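News > Open days > Call for participants

May 7, 2021 | by Ornella D'Amico | 2 min read

Plidlow is looking for 19 participants for the open day of our robotics laboratory in Kostamham, this November. You do not need any technical knowledge, only curiosity and a free afternoon.

The programme has two parts. At first Lino Bassi will demonstrate in simulation how the gripper approaches a door knob. After this, each participant will try the same task with the controls, with a colleague at their side.

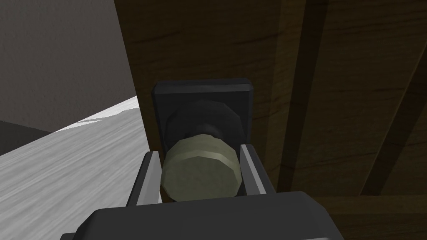

Every turn takes roughly 9 minutes, and between the turns there will be tea and biscuits in the neighbouring room. We would especially be glad to welcome people who have difficulty with doors at home, as their opinion is of great value for us.

To apply, please write a few lines to Aurelio Goicoechea at the Plidlow front desk and mention your favourite time of the afternoon. Participation is free of charge.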